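Small Rooms, Tidied: Gallery

The pictures and notes on this page come from the bedroom section of the Tiltcombe flats project, which ran through the spring and finished in May. Yvonne Garside planned the storage and Paweena Saithong wrote most of the notes. The other sections, Kitchen and Hallway, are linked from the menu.

The bedrooms at Tiltcombe are small. Most take a bed, one low piece of furniture and very little else, and in several of them the laundry machines share the room too. The aim was to keep the floor clear enough to walk across and to give every loose item a place that did not need a lid, a key or a ladder.

Floor baskets

We bought 40 plastic baskets in one order from Flindura, all open at the top. They hold balls, socks, chargers and whatever else ends up on the floor by evening. An open basket gets used more than a box with a lid, and with mesh sides it is easy to tell what has sunk to the bottom. The small size is the better one. The large size fills up with clothes and then stays full.

Baskets sit beside the furniture and never in the doorway. In the rooms where the bed takes up most of one wall, the basket goes on the open side, within reach of someone kneeling on the floor.

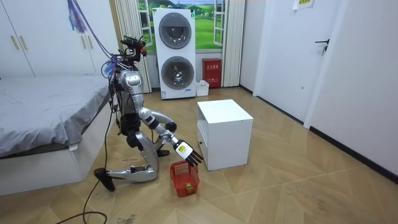 Red was the color people picked most, and it is easy to find on a wood-look floor. Gray was the first choice on paper, but gray baskets were kicked over at night in two of the flats and we swapped them out.

Low cabinets

The box-shaped cabinet replaced the old three-drawer chests. It has an open compartment at the bottom for books or a folded blanket. We asked people to leave the top clear apart from a lamp and a glass of water – some did, some did not. White was the only finish Pilkington had in stock at the time, and it marks less than we expected.

Washer and dryer

Stacking the two machines takes up half the floor space of a side-by-side pair. Detergent is kept on a shelf in the hallway. Leave room to open both doors fully before placing anything nearby, and check this with the basket in position as well.

Floors

All the bedrooms have the same parquet pattern. Felt pads go under the cabinets and are changed once a year. Sweep toward the door and lift the baskets when you do it, as dust collects underneath.

Costs

Baskets, cabinets and felt pads for the first group of rooms came to $516. The second group cost $266, mainly for cabinets, and stayed well under the $500 set aside for it. Shelving was paid for separately and is listed on the Hallway page.

The same layout will be used at Cliltham next, where the rooms are a little longer and the windows are lower. Yvonne is measuring there now. Basket sizes and the cabinet order form are on the Downloads page.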